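Teaching the Arm to Pick Up Glass

Hand guiding and remote control each have their supporters. A small integrator has been running both on the same bin.

Industrial arms have been taught by hand for decades. A painter would walk the spray head through a car door once, slowly, and the controller would play the motion back. The method worked for paint because the door was always in the same place. It works badly for picking objects out of a bin, where nothing is in the same place twice, and for a long time bin picking was left to cameras, geometry and a good deal of patience.

The teaching approach has now come back in a different form. The operator no longer records one path to be repeated. He or she records many attempts at the same job, each starting from a different arrangement of parts, and a model is fitted to the whole set. What matters is how many attempts there are, how varied they are, and how consistently the person behind them behaved.

Brallent, an integration firm that mostly builds machine-tending cells, began work of this kind in May on a project it calls Tumevis. The job is deliberately narrow: remove drinking glasses from a metal bin and stand them upright on a tray. The customer, a tableware rental company named Du Plessis, washes and sorts glasses that come back from events in mixed loads. Breakage is the main cost, and most of it happens in sorting.

Glass is an awkward subject. Depth sensors see through it or return noise, and a clear tumbler against bare metal gives a camera very little to work with. Tinted glass is easier. The grip is also less forgiving than with castings or cartons, as too little force lets the piece slide and too much chips the rim. A human operator judges all of this by eye and adjusts during the approach, and those adjustments are the part the engineers want on record.

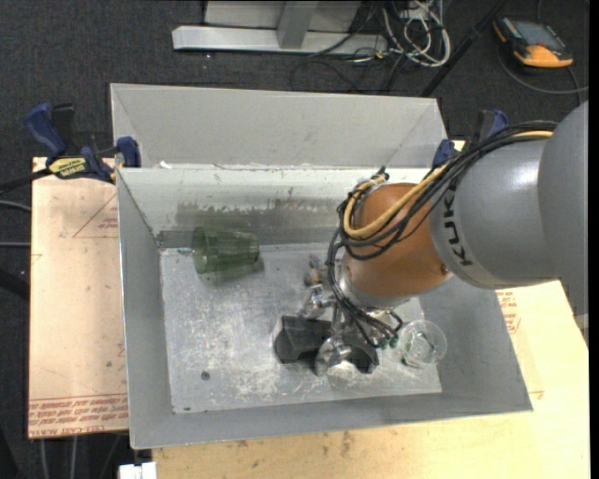 Busisiwe Maluleke

Two methods were compared. In the first, hand guiding, the operator holds the wrist and pushes the arm through the pick while the joints yield. Force is felt directly, and a new operator can produce usable recordings on the first morning. The drawback is that the operator's hands and forearms are in the workspace. They appear in the camera data, they hide the glass at the moment of contact, and they will be absent when the robot works alone. A model trained on such images can learn to look for a sleeve.

The second method is remote control. The operator stands clear of the bin and drives the arm with a handheld controller running Travix, a teleoperation package the firm licenses. The images are clean. The motions are slower, and the sense of touch is lost apart from a force readout on the display. Operators tend to stop short of the glass, wait, and then close the last gap in small steps. These pauses end up in the recordings as well, and the trained arm will reproduce them unless they are trimmed.

Tumevis collected 2,455 attempts across both methods. After review, 1,337 were kept. Most rejections came from a single cause: the operator changed plan partway through, reaching for one glass and then switching to another. To a person this is sensible. To a model it is two contradictory answers to one question.

The position of the glass turned out to matter more than the method of teaching. Pieces in the open part of the floor were picked well under either scheme. A glass lying against a wall or near a corner was harder, as one finger has to pass between the glass and the metal, and the sloping sides of the bin leave the wrist few angles to come in from. Hand guiding did better here. Operators rolled the piece away from the wall with the side of a finger and then gripped it, a move that remote operators rarely tried before they had spent a few days on the controller.

The engineers responded with a further 400 recordings made only along the walls and in the corners, all by remote control and all by operators who had first done the job by hand. Success on wall picks rose enough for the customer to agree to a longer trial.

Cable routing took up more time than anyone had planned for. A hose or cable that drags on the rim during a wrist rotation changes the force reading, and the operator compensates without noticing. The lines are now checked through the full range of wrist motion before each session, and the bin is clamped so that its position stays the same from one day to the next.

The next stage adds stemware. The team expects to discard the existing grip settings and keep the approach motions, and has asked Du Plessis for a supply of chipped stock to practice on.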